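Pirkside Robotics Newsletter
February 11, 2024

News from the two-arm table: the bottle-and-button set has passed 1,000

Plenty of you have asked what goes on behind the teal wall all day, so it's our turn to fill a page. The short answer is bottles. The longer answer is that we've been collecting examples for Tundska, our learning system for two-armed jobs, and as of this week the bottle-and-button set stands at 1,701 recorded runs. When I wrote the last item for this newsletter, back in July, we had 60 and were very pleased with ourselves!

For anyone new, a run goes like this. An operator sits at the leader arms and moves them by hand, the two arms at the table copy every movement, and we record the joint positions and all the camera views together until the job is finished. Tundska then learns from the whole pile. We don't write any rules about where a bottle is or how to close a gripper on it. All of that has to come out of the examples, so the examples have to be good, and they have to be different from one another in the right ways. 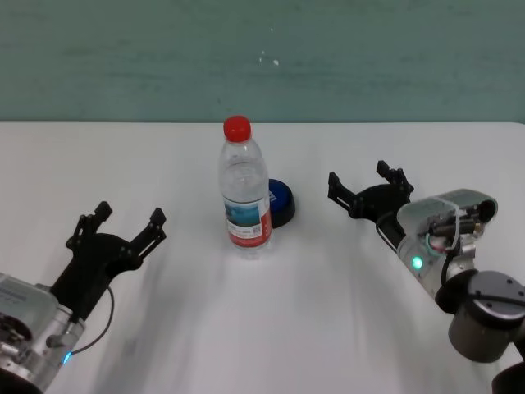 The different part is where most of our effort has gone this winter. Els Schouten went through the early runs and found that we had been putting the bottle down in much the same place every time without meaning to. You would swear you were mixing it up, and then she'd plot the positions and there they'd be, all huddled together like sheep in the rain. So now the start positions come off a printed sheet that she shuffles each morning, and the button gets its own sheet. Some starts have the two well apart, and some have the button tucked in behind the bottle, and those are the ones I like best. Looking through clear plastic at a shiny blue dome is a hard thing for a camera to make sense of, and a system that has only ever seen the easy layouts will make a mess of it.

Phong Doãn has done more of the driving than anyone and it shows. His runs are lovely to watch -- no dithering, no second grabs, just a steady reach and a gentle close. We did have a long talk about whether they were too lovely. If every example is perfect, Tundska never sees what to do when a finger clips the bottle and it rocks. Our answer was to record 200 recovery runs, where the operator begins from a bad position on purpose and puts it right. Dennis Bunting turned out to have a real gift for bad positions, and I mean that as high praise.

The wrist cameras have earned their keep too. The head camera is good for seeing the whole table, but the last little bit of any grasp happens close up, with the fingers either side of the bottle and the label filling a good part of the view. We now go through both wrist recordings before a run is accepted, and any run with dropped pictures in it is thrown out, however nicely it was driven. It's slow work, and Isla Hepburn has written a small checking tool called Grecu that flags the doubtful ones so we don't have to sit through everything at full length. I can't tell you how much happier this has made our afternoons.

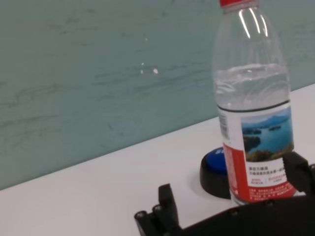

What's next, and how to join in

Trevor Inskip is getting the Ornon set ready, with cups and lidded tubs in place of the bottle, and he'd be glad of some fresh hands. You don't need any experience. People who have never driven the arms often give us the most useful runs, as they come at the job from odd angles and we learn something from every one of them. Allow yourself a little while to get used to the feel of the leader arms (the left one is a touch stiffer than the right -- we know, it's on the list).

If you'd like a go, put your name on the sheet by the lab door or drop Trevor a line. And if you've got clear or shiny containers at home that you don't mind parting with, please bring them in, rinsed, with their lids. Tall thin ones especially.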